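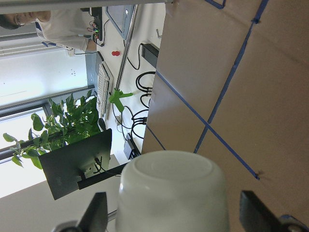 *The white bowl, and the cardboard with its blue tape.*

I have written before about my old kitchen in Amaral, where every plate had a chip. When I moved to Brarkwood in September, I promised myself to buy less and to look after it better. So this post is about one bowl, and also about cardboard.

The bowl is big and plain, a greyish white colour, with a raised ring on the foot. I like this ring very much. My grandmother taught me to judge a bowl by turning it over, and I still do it in shops, which can make the staff a little nervous. If the ring is smooth under the finger, the bowl will be kind to your table. If it is rough, it will scratch everything you own. A few strokes with fine wet sandpaper can help – I use grit 800 or higher, and I go slowly.

The cardboard is my favourite work surface for ceramics. It costs nothing, it is softer than a bare desk, and when it gets dirty it goes in the recycling. I keep flattened boxes behind the door for this purpose. Blue painter's tape is good on it too, for marking lines and corners, although on thin cardboard it takes some of the brown paper with it when you pull it off. Pull it low and flat, not straight up.

For the small collection at home I have now only 4 bowls. The largest one is for salad and for bread dough, and it lives at the bottom of the stack with a sheet of paper towel between it and the next. I paid 80 dollars for the whole set at the Dillon market, after I had looked at it two weekends in a row.

Next time I want to write about lids. I have too many of them, and they do not fit anything.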